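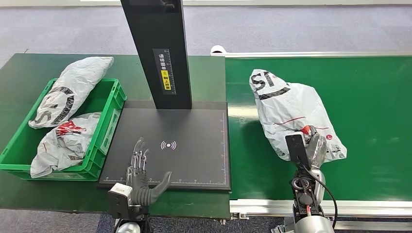 Skikia's video library now has search that works, and that is most of what I have to report for the period ending in August. When the grant started, we had 2000 short how-to films on packing, shipping and small-scale retail, uploaded over the years by people who believed a title was optional. A shop owner in Trolivdale looking for advice on mailers would get a talk on insurance. Now the same search brings up footage of white plastic bags in a green crate beside a conveyor belt, which is at least the right department. The insurance talk is still available to anyone who wants it, and so far the demand has been modest.

Reading time: 3 minutes

What we said we would do

The plan you approved had two parts. The first was to clean up the library: titles, topics, transcripts, and a decision on what to do with the films that are the same film. The second was to open the site to outside contributors and find out if small businesses would post their own material when the large video platforms are free and a click away.

What we did

The cleanup is finished except for transcripts. Dalia Stankevičius rewrote the topic list from scratch after finding that the old one had separate entries for "shipping," "Shipping" and "shiping," the last being the most popular. Duplicates have been merged. Where two versions differed we kept the longer one, until we noticed that the longer one was usually longer due to a minute of black screen at the end. We went back and fixed those.

Transcripts are behind. The automatic tool handles clear speech well and handles our contributors less well. It has a particular weakness for the name Ummont, our payment partner, which it hears as "almond." We have corrected this by hand in the 13 most watched films and will work down the list from there. If you search for almonds in the meantime, you will learn a good deal about card fees.

The contributor program opened with seven businesses. Five have posted at least one film. One dropped out to concentrate on its own channel elsewhere, and I can't say I blame them, as they have an audience there. The last has sent us several long emails about lighting and no film.

What we learned

Our original application said we would offer "a real alternative" to the big platforms. I wrote that sentence and would like it back. Viewers who find us mostly come from a link in a newsletter or from another shop owner, and they come with one question. They watch one film, sometimes twice, and leave. The home page, on which we spent a good part of the design budget, is seen mainly by us.

So we have stopped trying to keep people on the site. The "watch next" panel is gone. In its place is a plain list of films on the same topic, with the length of each one next to it. Complaints about the panel have stopped, and complaints about the list have begun, but they are shorter.

Money

Spending is under budget on hosting and over on editing. Frøydis Magnusson has moved the hosting surplus across with your office's agreement. Nearly all of the editing overrun comes from audio repair. We now send contributors a one-page guide to microphones, and there are signs that some of them open it.

Next period

We will finish the transcripts, take on a second group of contributors, and test Lobo, the captioning add-on, on films with more than one speaker. I would also like to use the remaining design money on the search results page. A revised budget line for that is attached, and we need your yes or no before the next group of contributors starts.

Last updated: August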